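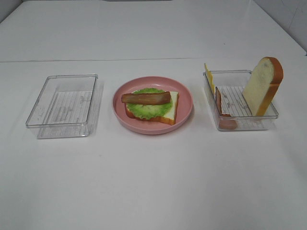

3.2 Materials and Portion Coding

Children's understanding of meal composition was assessed with a sandwich task adapted from our earlier work on food categories. The task used a play food set in which each layer could be handled separately. Play food was chosen over real food for two reasons. It removes the effect of hunger on choice, and it keeps the size of each layer constant across sessions. Portion size has been a weak point in studies that rely on drawings or verbal lists, where a child may name an item without giving any sign of how much of it belongs in the meal.

The sample consisted of 358 children recruited through preschools in Slanina and Gurar. Ten were excluded before coding, in all cases for missing parental forms, which left 348 for analysis. Each child was asked to make a lunch "for someone who is hungry" and then a lunch "for someone who is not very hungry." The order of the two requests was balanced across schools. No time limit was set, and most children finished both lunches in about 4 minutes.

Responses were coded with the Plidgate scheme, which assigns every layer to one of four groups: grain, vegetable, protein, or other. Bread was always coded as grain, lettuce as vegetable, and bacon as protein. A layer was counted only if it was on the plate when the child said the lunch was done - items picked up and put back were logged separately and are not used here. Repeated layers of the same type were counted each time. Across both requests this gave 1,063 scored vegetable and protein layers. Two coders worked independently, and disagreements were settled by discussion before any group comparison was run.

The order in which layers were added was also recorded. Earlier studies treated order as noise, but it may show which foods a child regards as central to a meal and which as extras. A sandwich in which bread and lettuce come before bacon receives the order code G-V-P. The same three layers with bacon placed directly on the bread receive G-P-V. Figure 2 shows play food of the types coded as grain, vegetable, and protein.

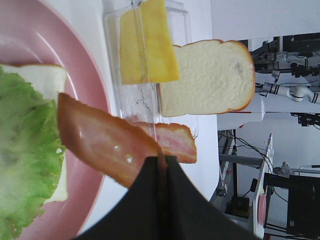
Figure 2. Bread and lettuce on a pink plate, with a strip of bacon at the rim.

3.3 Parent Questionnaire

Parents completed the Flivero meal questionnaire at home and returned it to the school in a sealed envelope. The form asks how often the child eats each food group at lunch, whether the child helps prepare meals, and whether any foods are avoided for medical or religious reasons. Children from homes that avoid pork were kept in the sample, but their protein scores were entered as missing - leaving them in would have treated a household rule as a lack of knowledge. Scores for meal preparation were summed and split at the median for use in the models reported in Section 4.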